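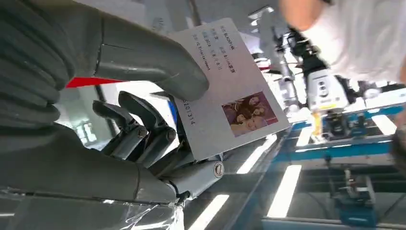
Wrist camera view, printed card held between the upper and lower fingers.

Zurkix Hand Recording Kit

We stock the Zurkix kit because customers ask for it, and we would like them to read this first. The kit records examples of a hand doing a job so that a learning system can be trained on them. It comes with the hand, a wrist camera and the recording software. The arm is extra.

The maker says up to 4,000 examples are enough to teach a new grip. Dexter Malabanan ran it in our Werville workshop and saved 691 before he stopped. Cards were the hard part. They are thin, they tilt, and the fingers hide a good deal of what the wrist camera ought to see - so budget for a second view. We have yet to see proof that a system trained on one sort of card copes with another.

The software sorts good tries from bad by itself, or so the leaflet claims. Dexter checked by hand and we suggest you do the same.

What you do get is a tidy file for each try, and a sleeve that can be changed in the workshop. Delivery takes 4 weeks. Returns are accepted if the seals are unbroken. For a trial, ask for Vesna Živković.

Related items
Kleinschmidt arm mount
Ustico second-view camera bracket
Spare sleeve, pack of 3
Card set for grip practice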